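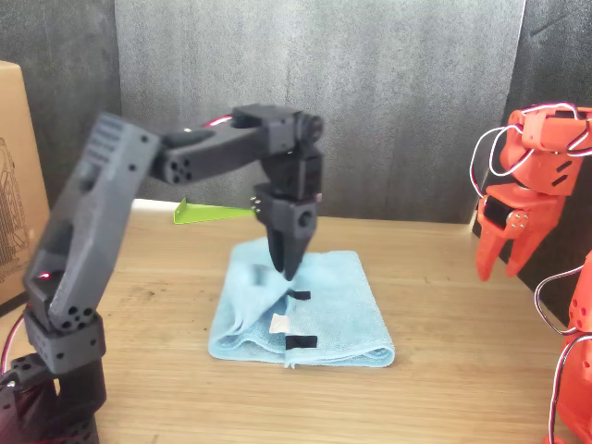 We use cookies to remember your settings and to see which pages are read. By carrying on you accept this. Manage cookies

Sunday, March 9, 2025
By Gwenaël Sabatier

The Alton Gun

Mireille Carré drove up to Durnimell in November to sell her father's gun. It lay on the back seat in its canvas slip, with a coat over it, and every time she braked for a bend it slid forward and knocked against the seat in front.

The shop was at the bottom of the village, next to the bridge. It had been called Rolland's for as long as she could remember. The sign had been repainted since she was last there, and the R was slightly bigger than the other letters. There were decoys in the window, a row of wooden pigeons and one plastic crow, and a card that said back in 5 minutes. She sat in the car and waited. It was more like twenty.

Rolland came over the bridge with a loaf under his arm. He was older than she had expected, and she realised she had been picturing him at the age he was when she was at school. He looked at the car, then at her, and then he bent and looked at the back seat.

"That's the Alton," he said.

"It is."

"Bring it in, then."

Inside it smelled of oil and wet dog, although there was no dog. He put the loaf on the shelf behind him and cleared a space on the counter. She undid the buckle on the slip and drew the gun out, and he held out his hands for it without a word. He opened it, looked through the barrels at the window, closed it, opened it again and laid it down.

"When was it last fired?"

"I don't know. Three years ago. He couldn't manage the hill after that."

"He's kept it clean."

"He cleaned it every Sunday. He cleaned it when he couldn't remember what day it was. He'd do it on a Tuesday and again on the Wednesday."

Rolland nodded. He got out a ledger with a green cover and turned back through it, a long way back, wetting his thumb. The pages were ruled by hand. When he found what he wanted he turned the book round so that she could read it. Number 624, Alton, side by side, twelve bore. Sold to H. Carré. The writing was not his.

"My dad's hand," he said. "I was in the back that day, sweeping up. Your father paid in three goes. He came down the first Friday of the month, and on the last one he brought a goose."

"A goose?"

"Not instead of the money. As well."

She hadn't known that. She had known the gun had been bought before she was born, and that her mother had not spoken to him for some days afterwards. That was the story as it was told at home. There had been no goose in it.

"What would you give me for it?" she said.

He named a price. It was lower than she had hoped and higher than she had feared. He explained it without being asked. People wanted over and unders now. They wanted something they could take to the clay ground at the weekend and hose down afterwards, near enough. A gun like this would sit in the rack until somebody came along who liked it, and there were fewer of those each year. The stock was on the short side too. Her father had had it cut down.

"He wasn't short," she said.

"No. You were."

She looked at the butt. There was a line across it, a hand's width from the end, where a piece had been taken off and later put back. The grain didn't quite meet. She had seen that line all her life and had thought that guns were made that way.

She remembered the field. It was behind the Fostasex road, with a ditch down one side and a gate that had to be lifted to be opened. She had been twelve. He had stood behind her with his hand flat between her shoulders and told her to lean into it, and she had leaned, and missed, and gone on missing. He had set cans on the wall in the end. She hit one of those. He had gone and fetched it and put it in his pocket, and they had walked home along the ditch with the gun open over his arm. They went out four or five times that winter. Then she had turned thirteen and had other things to do on a Saturday.

"He brought it in to have the end put back," Rolland said. "I did that one myself. I told him I could make him a new stock and it would look better. He said he'd sooner have the old bit on. He'd kept it in a drawer."

"When was that?"

He looked in the ledger again, in a different place this time. The entry was on a line of its own. Job 772, stock lengthened, own wood. She worked out the year from the page. She had been twenty-three, and had just taken the job in the city.

So he had left it short for eleven years. He must have shot with it like that, all those winters, with his elbow folded up and the thing jabbing him in the shoulder. He'd had a bruise there. She remembered her mother going on about it.

"Could he have hit anything?" she asked. "With it short like that?"

"Not much," said Rolland. "He used to say the birds had got faster."

A man came in for cartridges. Rolland served him, and the two of them talked about the river, which was up, and about a tree that had come down across the track by the top wood. The man looked at the gun on the counter and said it was a nice old thing. He said his uncle had had one. Then he asked whether she was Carré's girl, and she said she was, and he took his cap off and put it on again. He said he was sorry. He paid and went out.

Rolland wrote the sale in the ledger. He blotted it, though he had used a biro.

"You've got a ticket yourself?" he said. "For the gun. I have to ask."

"I've got the paper they gave me to bring it here. It runs out at the end of the week."

"That covers you carrying it to me. If you wanted to keep it you'd have to apply. There's a form, and they send somebody round to look at your cupboard. It isn't hard. It's slow."

"I live in a flat," she said. "On the third floor."

"There's people in flats that have them."

"I wouldn't use it."

"No," he said. "Well."

He didn't push it. He put the kettle on in the back room and she heard him rinsing cups. She stood at the counter and put her hand on the stock, over the line. It had been sanded well. With her eyes shut she couldn't feel where the join was. She tried it again with her other hand.

When he came back she asked him whether the piece could come off.

He put the cups down. "The end? It can. It's pinned and glued. I'd have to cut it."

"What would that do to the price?"

"Bring it down a bit. Somebody might want it for a lad. I could always put a rubber pad on it for a grown man." He thought. "I'd knock off what the work costs me and leave it at that."

"Would you do it now?"

He would not do it now. His eyes weren't up to it after three o'clock, and he wanted the good saw, which was at home. He could do it in the morning. She said she would stay over. There was a room above the pub and it was free; she rang from the shop and they told her to come whenever she liked, and did she want soup.

She slept badly. The river was loud under the window. In the morning she walked up as far as the gate on the Fostasex road. It had been replaced with a metal one that swung open by itself. The wall was still there but the field had been planted, and the trees were already taller than she was. She stood for a bit and went back down.

Rolland had it done by ten. The gun was in the rack behind him with the others, shorter than its neighbours, with a paper tag tied to the trigger guard. He had wrapped the end piece in a page of newspaper. It was smaller than she had expected, and lighter. He had cleaned the glue off the inner face, and on the bare wood there were two pencil marks and a date in her father's writing. The date was her twelfth birthday.

"I didn't see that when I put it on," Rolland said. "Or I'd forgotten. It was a good while ago."

He counted the money out on the counter and she signed the ledger under his entry. He gave her a receipt for the police and a second one for herself. She asked whether she owed him anything for the newspaper, which was a joke, and he told her no, it was an old one.

She put the piece of wood in her coat pocket and the empty slip on the back seat. On the bends it didn't move at all. At the top of the valley she pulled in to let a tractor by, and when it had gone she stayed there a minute with the engine running, and then she drove on towards the main road.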